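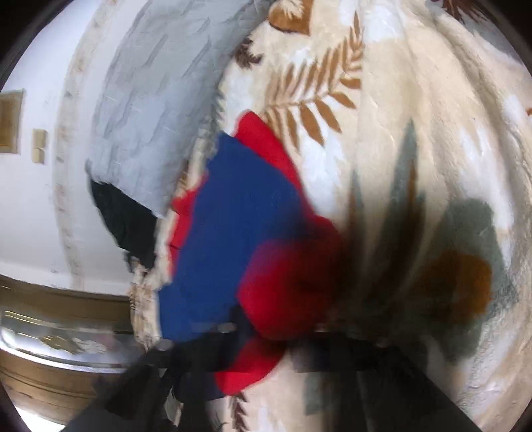
Galtow Laundry and Linen Trial: Bedroom Station
Pre-run safety check and inspection notes, September
Checked by: Marcelle Marty
Read and countersigned: Ilir Hodžić
Sheet 16 of 40

Marks used: OK, Fault, Query, Not tested

1. Emergency stop within arm's reach of the bed
OK. Pressed twice, stopped twice. The button on the trolley is the one to trust. The one on the tablet took long enough that I had time to look up and wonder.

2. Floor clear, cables taped
Fault, put right before the run. Tape lifting by the door again. Please use the wide tape.

3. Jaws free of burrs, loose screws and lint
OK. Ran a pair of old tights over the edges and they didn't snag. Lint in the hinge, brushed out.

4. Closing force set for fabric
OK at setting 2. Mutua asked for it to go higher because thin cotton slips. I would leave it where it is until somebody has put their own finger in it at the higher setting, and I have not heard anyone offer.

5. Bed dressed as a bed
OK. Plush cream blanket with the fern print on top, grey-blue quilted cover beside it. The supplier would like a plain flat sheet. People who own plain flat sheets also own blankets, and those have folds in them. Keep the blanket.

6. Item to be picked up is put down rumpled
OK. Blue and red one, left in a heap on the blanket. Do not smooth it out first. On an earlier sheet (not mine) the item had been "lightly arranged", and that run should not count towards anything.

7. Grip takes the item only, not the bedding under it
Query. This is the check I care about. With a soft pile underneath, the jaws can pinch both, and then you are dragging the bed about. Brelent's notes say the software tells the two apart by colour. Fine for red and blue on cream. I would like to see cream on cream before anybody writes "handles laundry" on a leaflet.

8. Item folded to an acceptable standard
Not tested. Folding has been on this form since sheet 1 and I have yet to tick it. Wubit suggests we take the line out. I say leave it in and let it stay blank.

9. Behaviour when the item is dropped
Query. It should stop and wait. The manual has one page saying wait and another saying try again up to three times. Which?

10. Nearby furniture and wall fittings protected
OK. Nothing breakable within reach of the arm. The padding supplied is too short for the wooden furniture, so we used a folded towel.

11. Person in the room during the run
OK. One person, standing, hand free. Not sitting on the bed, Ilir.

12. Log saved and numbered
OK. Log 1138.

General comments
Safe to run with items 7 and 9 left open. Safe and useful are different boxes and this form has only the first. My view hasn't moved much: picking one thing off a bed is a fair piece of engineering and a very small piece of housework. Somebody still has to know whether the thing is clean, whose it is and which drawer it lives in.

Reply, I. Hodžić: Agree on 7. Less gloomy than Marcelle on the rest. Item 9, follow the "wait" page until Brelent answer. Point taken about the bed.

Open actions
Wide tape: Svitlana Ostapchuk
Letter to Brelent on items 7 and 9: Wubit Negussie
Longer padding: Marcelle Marty
Force setting stays at 2 until the next sheet is signed.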